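Football boots and kit: tips for washing and drying at home
By Angelica Dizon

My two sons play for Walance under-twelves, so every Sunday I have mud in the kitchen. These are the things which work for me.

Knock the boots together outside while the mud is still soft, then brush the studs with an old nail brush. Do not put boots in the washing machine, the glue does not like it. I wipe them with a cloth and lukewarm water, take out the insoles and fill the boots with newspaper. Change the paper after two hours. Never dry them on the radiator — the leather becomes hard and it cracks at the toes.

Shin pads smell worse than boots. Soak the sleeves in a basin with 200 ml of white vinegar and cold water for half an hour, then rinse well.

Shirts with printed numbers go inside out, at 30 degrees, and without softener. Grass stains I rub with a little washing-up liquid before the wash. Goalkeeper gloves are washed by hand and dried flat in the shade. In June, when the season is over, I put everything away clean, with the laces out.
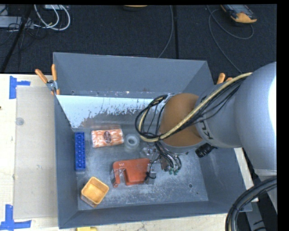
How do I dry goalkeeper gloves when it rains all week?
Press them in a towel first, then leave them flat in a room with an open window, for two days if needed.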